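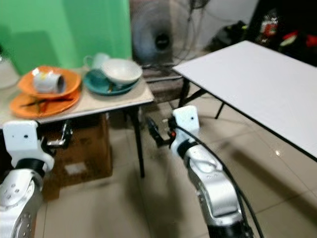
Storach Table Clearing Kit: Frequently Asked Questions

What is in the kit?

Two arms, two grippers, the mounting column, a controller, the cables and the Cluramance software that runs the clearing routine. The column bolts to a base that you buy separately or already own. Tables and dishes are not included, though we do sell a practice set of dishes through the parts page.

What does it do?

It moves dishes from one table to another. You show it a pickup table and a drop table during setup, and it works through whatever is on the first one, piece by piece. Plates, bowls, saucers, cups, mugs and cutlery are all covered by the standard routine.

Do the dishes have to be set out neatly?

No. Stacked plates are fine, and so is a bowl sitting on a saucer or a mug lying on its side in a plate. The software takes the top item first and looks again after each move. Cutlery under a bowl is left until the bowl has been moved.

Is there anything it can't pick up?

Wine glasses and anything else with a thin stem. Clear glass of any kind is slow, and we don't recommend it. The weight limit is 660 grams per item, food and liquid included. Empty your cups before you start a run - the arms will tilt them.

How should I place the tables?

Put both where the arms can reach without the base having to move. They don't need to be the same height or size, and they don't need to line up. A small pickup table next to a larger drop table, set at an angle, works well. Leave a gap between them so the grippers can pass down one side if they need to. Keep stools and bags out of that gap.

Can I store things under the table?

Yes, as long as they don't stick out past the edge of the top. If you move them later, run the short scan again. It takes 2 minutes.

What kind of floor do I need?

Any hard, level floor. Tile is fine. Thick carpet lets the base rock when both arms are stretched out, and you'll see more dropped cutlery.

Does lighting matter?

Even light from overhead is best. Strong light from one side throws shadows of the arms across the work area, and older versions of Cluramance sometimes paused on them. Version 7 handles this much better. If you are on an earlier version, update before you contact support.

Does the color of the dishes matter?

Not much. Bright plates are found a little faster than white dishes on a white table. If you use all white, choose "low contrast" in the settings menu.

Can people be in the room while it runs?

Yes, outside the marked zone. The arms stop when someone steps into it and wait for you to press Resume. They do not start again by themselves.

How often does it need service?

Check the gripper pads every month and replace them when the surface looks shiny. The arm joints are due for service at 3000 hours. You can send the arms to our Folcombe workshop or book a visit.

What is the difference between this and the Samuel kit?

Samuel is our one-arm model. It uses the same gripper but can't hold a plate steady while lifting something off it, so it is meant for single items on a tray. A Samuel arm can't be upgraded to the two-arm kit. The gripper pads and power supply fit both.

Can I try it before I buy?

Demonstrations are held at Folcombe from March onward. Bring your own dishes if you can, including the awkward ones. Use the contact form to ask for a time, and tell us the height of the tables you plan to use.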